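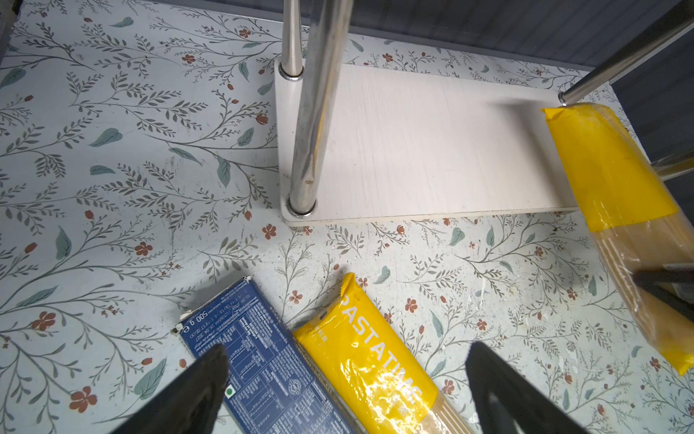 Manuals > Voltby Check-in > Set-up > Desk and gate

Search this manual Go

4. Moving a booking to another flight

Use this section when a Beseneo Air flight is cancelled or retimed. You need a supervisor login.

1. Open the booking and press Change.
2. Pick the new flight. Only flights with free seats are listed.
3. Check the names against the passport details — the old record closes at step 5.
4. Move any checked bags. Each bag needs a new tag.
5. Press Confirm and print the boarding passes.

Caution: Do not press Confirm twice. A second press raises fault 67 and locks the booking for 8 minutes.

Note: Groups of more than 32 must be split into 2 bookings before step 1. The Khaemba desk can do this for you.

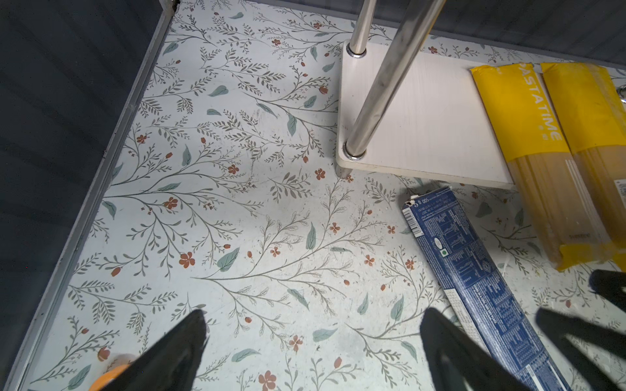
What happens to seats the passenger has already paid for?

The system looks for the same seat type on the new flight. If none is free, it marks the booking for refund and Vondus, the payment module, sends it on overnight.

6. Write the new flight number in the desk log.

If the list in step 2 stays blank, log out and in again, then ring Wafula Makokha on the duty line.

Section last changed 8 February 2018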